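# Robot Drummers Get a Rulebook, and It Has a Section on Sticks

Tramari, the regional association that writes good-practice guides for small automation labs, has put out a new one for tabletop manipulation. It runs to 68 pages. The subject that took longest to settle was how a drum should be set out on a table.

The guide came out in November after a comment period that drew 70 replies, most of them on section 5, "Starting layout." Labs had been setting up the same task in their own way and then comparing scores as if they hadn't. Section 5 asks for every object to have a stated place before the arms come in, and for the loose ones to start in a tray.
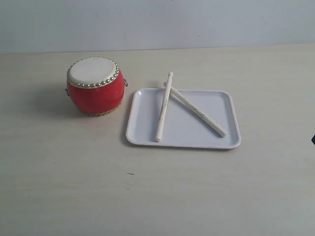
*Drum on the left, sticks crossed in the tray.*

Crossed sticks were the sore point. Bautista Ocampo, who edited the section, wanted them parallel. Agustina Navarrete of Drillow, a lab that runs two-arm tasks, argued that parallel sticks were a gift to the robot and that no drummer she had ever met put them down that way. The final text allows either, as long as the lab says which. Ocampo called this "a compromise in the sense that I lost."

There is also a rule on tables. Scuffs and specks may stay, but they have to be in the setup photo and they can't be added, moved or cleaned off halfway through a series. One reply to the consultation asked whether this applied to coffee. It does.

Section 6 deals with what happens once the sticks are in the air. Each arm is to be scored separately for its grip, and a stick held at an odd angle still counts as held. Whether it counts as drumming is left to a later edition.

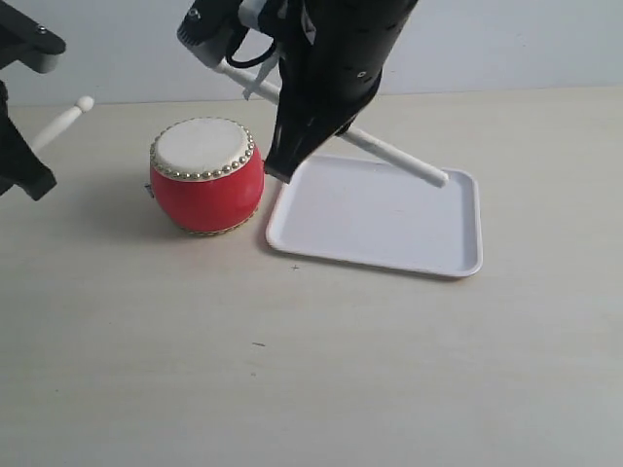

*2 min read*

The two-stick rule has its critics. Lautaro Troncoso, who runs testing at Flevura, says scoring the arms apart lets a lab report a fine left hand and a fine right hand and keep quiet about the pair. "You can pass both halves and still have nothing you'd call a beat," he said. He has asked for a combined score and expects to be asking again next year.

Cables and tape get a paragraph of their own. Anything attached to a gripper should be listed in the report, including the bits somebody stuck on at 6 p.m. to get through the day. Milagros Montecinos, who drafted that paragraph, said it produced the most honest replies of the whole consultation and that she has agreed not to share them.

The guide is voluntary. Labs that sign up send in a setup photo, a list of objects and a named contact, and get listed in the association's register under a number. Drillow's is 2736, which Navarrete has already complained is hard to remember.

Comments on the combined score go to Ocampo, who would like them kept short.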